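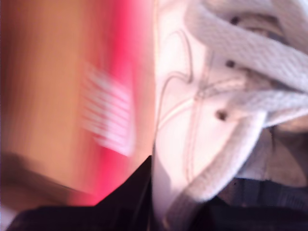 White leather sneaker, laces loose over the eyelets.

Can a machine lace and pack shoes yet?

Posted by Chunhua Pan
Our workshop in Kovalchuk cleans and returns 700 pairs of shoes each month. Relacing and boxing remain manual work. Management has asked whether either task may be automated before September. Members with direct experience are invited to respond.

Lihua Wei
Boxing is feasible if all pairs arrive in the same orientation. Lacing is considerably harder. A flat woven lace bends differently each time it is lifted, and the eyelets are small and dark against the leather. In our evaluation of a two-arm Horkix unit, 68 pairs were attempted and 4 were laced without assistance. The remainder were completed by hand. We retained the unit for moving closed boxes. I would advise requesting a trial with your own stock, including worn laces, prior to any purchase.

Furnari Repairs
No. Hire another person for the season.

Trullance_Service
The above is correct for lacing. Please note that sorting by size is a separate matter and may be handled by a label reader and a conveyor. Kindly state whether your pairs are tagged on arrival.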